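**Jastley, Wed 26 August**

The Town of Jastley has decided what a bedroom is. It took from April until last night, and anyone who has been sleeping in one in the meantime may continue to do so.

Under a rule passed 5 to 2 by the town council, a bedroom is any enclosed room of at least 70 square feet with a door, a window that opens, and "the reasonable capacity to be slept in." Each one adds $9 a month to a home's sewer bill, starting with the first. The sewer department had wanted to leave the matter to common sense, but common sense had been in charge since the pipes went in and had produced a town where, on paper, hardly anyone owned a bedroom at all.

The trouble began in April, when the department mailed a one-page form to the 294 homes on the Fukgate side of the river. Fukgate is first in line for the new sewer main, and the new main has to be paid for by somebody. The form asked owners to state how many bedrooms they had. It also explained, in bold type near the top, that each bedroom would cost them money.

The department got 258 forms back, a response that any pollster would envy. They described a neighborhood of dens. There were also sewing rooms, music rooms, box rooms, a "winter library," two chapels, and a room listed only as "Dad's." A five-bedroom house on Chaturvedi Street that had been advertised for sale as a five-bedroom house the week before was returned as having one bedroom and four "areas."

Several owners claimed no bedrooms whatsoever. The department wrote back to ask where they slept. One replied "lightly."

The town then hired Praltier, a consulting firm from two counties over, to come up with a definition that would hold up if challenged. Praltier's first draft, presented in June, said a bedroom was a room containing a bed. This was popular for its clarity and lasted until the public comment period, when a woman from the upper end of Fukgate asked whether she could get the lower rate by switching to a futon. The consultants said they would look into futons. A man behind her asked about a hammock, and the meeting ran until eleven.

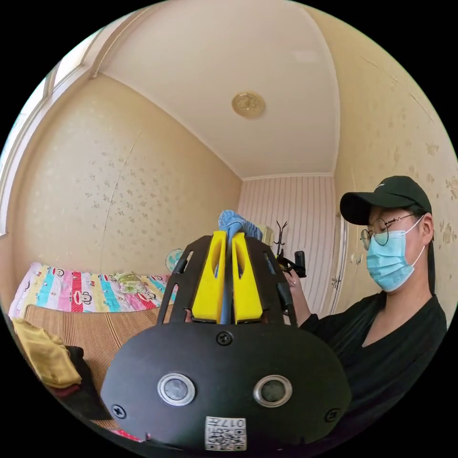
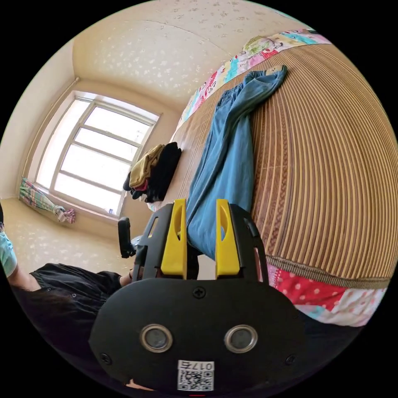

The second draft dropped furniture and tried closets. Real estate agents have long held that a bedroom must have one, and the consultants were inclined to agree. Unfortunately most of Fukgate was built by people who hung their coats on a nail. Under the closet test the oldest and largest houses in the neighborhood, the ones with the turrets, would have paid nothing, while a starter home by the rail yard with three modest closets would have paid $27 a month. The turret owners spoke warmly in favor of the closet test. It was withdrawn in July.

What passed last night is the third draft. It keeps the floor area, the door and the window, and it replaces the closet with the phrase about reasonable capacity, which the town attorney called "defensible" in a tone that did not fill the room with confidence. A member who voted no pointed out that she had the reasonable capacity to sleep in the council chamber and had done it twice this summer. The attorney noted that the chamber windows do not open.

The other no vote came from a member who objected to counting bedrooms in the first place. Empty rooms don't flush, he said, and a widow with four bedrooms uses less water than a family of six with two. He wanted the bills based on water use, read from the meter. He was told that many of the meters on the Fukgate side are in basements, that the basements are the reason for the new main, and that reading them at present would call for waders.

Owners who think a room has been wrongly counted can appeal. The form is two pages long and costs $9 to file, refundable if the owner wins. An inspector will visit with a tape measure. The inspector may open doors but may not, following an amendment offered late in the evening, look under anything.

The new rule has some known soft spots. Kitchens meet it, as written, if they have a door, and so do a good many bathrooms in the turret houses, one of which is said to be bigger than the Fukgate post office. The department says it will not be billing for kitchens. Asked whether the rule actually lets it skip them, the department said it would be using common sense.

There was also the question of doors. The hardware store on Chaturvedi Street confirmed this morning that it will take back used interior doors for store credit if they are in fair shape and have their hinges. The store said that this has always been its policy. The sign in the window looked new.

A town spokeswoman said that removing a door would not change a home's count for this billing year, that next year was a different matter, and that she wished she had not said the second part.

First bills under the rule go out in October. They will cover Fukgate only. The rest of Jastley gets the form in the spring, and owners on the other side of the river, having watched all this with some enjoyment, are understood to be going through their houses room by room. The library says its one copy of a guide to home chapels is checked out.

The council did not get to the last item on the agenda, which would have settled what counts as a garage.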